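I'd been trying to get Vija Jankauskaitė to sit down with me since September. She kept saying she had nothing to say about tables, and then she'd talk about tables for twenty minutes in the hallway, so I finally brought a notebook and followed her.

Vija runs the shared workroom at Treltwood, on the second floor above the bike shop. There are 200 people with a key fob and one big room, and if you've ever shared a desk with even one other person you can guess what that does to a tabletop. Her job title says "room coordinator." What she does all day, she told me, is pick things up and put them down somewhere else.

"People think tidying is throwing stuff out," she said. "I hardly throw out anything. I had a single glove on the shelf for 4 months and the lady came back for it. She was so happy!"

Her system (she hates it when I call it a system) goes like this. At the end of a session each table gets looked at once, from the window side, before anybody touches it. Drinks go first. Then cloth, meaning towels, scarves, whatever's been left in a heap. Then paper. Coasters stay put, and so do lamps.

I asked why drinks come first and she gave me a look. "Have you ever knocked one over with your sleeve? Start with whatever can spill."

Open bottles are her big thing. She doesn't mind a glass, people are careful around a glass. A bottle with the cap off gets forgotten, she says, and then it's hers. 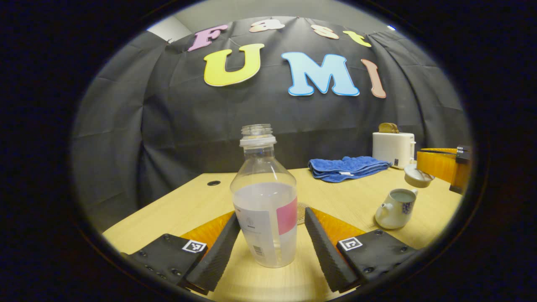 Page last changed: 2025-12-10

"See, now that one I wouldn't pour out," Vija said. "No cap, something cloudy in it, not even half full. Could be somebody's barley drink, could be paint water. I'd stand it by the sink with a sticky note and give them till the evening." And the coaster? It was right there next to the bottle, a nice round woven one, and she laughed out loud. "Always next to it! I bought a whole stack of those and I swear people think they're decoration."

The blue towel she'd leave alone if it's folded. Folded means somebody has plans for it, in her book. A towel in a ball goes straight into the wash bag.

We got onto the tables themselves after that. She likes the pale tops because you can see what you've missed, and she doesn't like the cable holes one bit. Pen caps go down them, and crumbs, and once an earring that took her and Sadao Tanabe most of a lunch break to get back. Sadao teaches the bookbinding class and he is, by her account, the only person who has ever left a table cleaner than he found it.

"He wipes toward himself," she said. "Most people push it all off the far side and then it's on the floor and they've gone home."

I tried that on my own kitchen table the same night - wiping toward myself, with a damp cloth - and I have to say she's right. I also found a spoon behind the fruit bowl.

Before I left I asked if she keeps her own place this neat. She was already halfway across the room with somebody's mug in her hand.

"Oh, no," she said. "You're not coming over."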